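Fruit bags, June update for the Figueiredo fund

Hi Elaine, quick one from the Unau pantry! The packing corner is up and running, and your money went further than I dared hope. We sent out 298 bags this month, up 55 on May, and I love the new wallpaper (yes, the big flowers, I got my way).

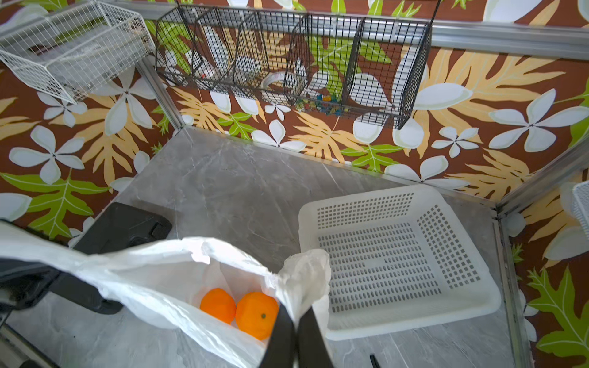
Oranges in the bag, basket alongside.

Baskets first. We bought 19 of the white plastic ones with holes, and they wipe down in no time. The gray marbled counter is a good height for me, less so for my taller packers, so I'm pricing risers from Grernemo. Bags are my one grumble. The thin white ones crumple up and you end up fishing around for the opening, and on a busy morning that adds up. Drindard has a stiffer kind, and I'd like to try a box of those in July if the budget line stretches.
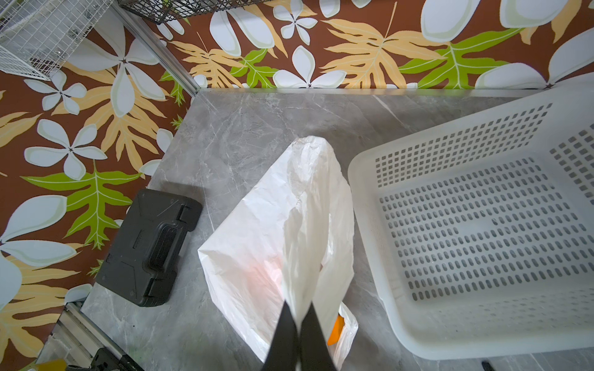 Elaine Brandão wrote back that the stiffer bags are fine by her as long as the fruit money isn't touched, and could we go to 30 extra bags a week before adding anything else. Yes to both! I'll send the Drindard price once I have it.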